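Putting the shelf back up

The shelf in the hallway came down in June, and for weeks the coats lived on a chair. I finally had a free Friday and decided to deal with it before Svitlana came to stay.

It's a plain metal shelf with two brackets. I bought it secondhand in Hokcombe when I moved in, and whoever had it first had painted over the screws. Getting those out took longer than everything else put together. I ended up scoring around each head with a utility knife and leaning hard on the screwdriver. One of them stripped anyway and had to be drilled out.

The brackets cleaned up fine with dish soap and an old toothbrush. The wall did not. There were holes from at least two earlier attempts, so I filled those, let them dry overnight, and sanded them flush in the morning. I still had half a can of the hallway paint, and the patches hardly show unless the porch light is on.

Then came the hardware. I keep all my odds and ends in one coffee can, and nothing in it is sorted. My neighbor Vichien keeps his in labeled drawers, and he has offered more than once to help me do the same. I dumped the can out on newspaper, picked through it for pieces that looked close in size, and carried those over to the round gray table, where small parts are easier to see.
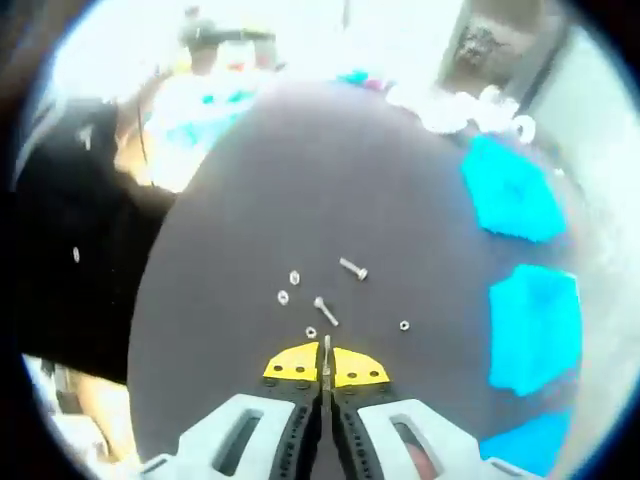

Bolts and small silver bits on the gray table.

The first nut I tried went on half a turn and stuck. The second one spun on with no trouble, so I set that pair aside and went looking for more like it. I came up one short and had to drive to the hardware store, where a bag of 3 was the smallest they sold. The extras went in the can.

The shelf is up now and it's level. I put the coats back and moved the chair to the kitchen. Next is the closet door, which still drags on the carpet.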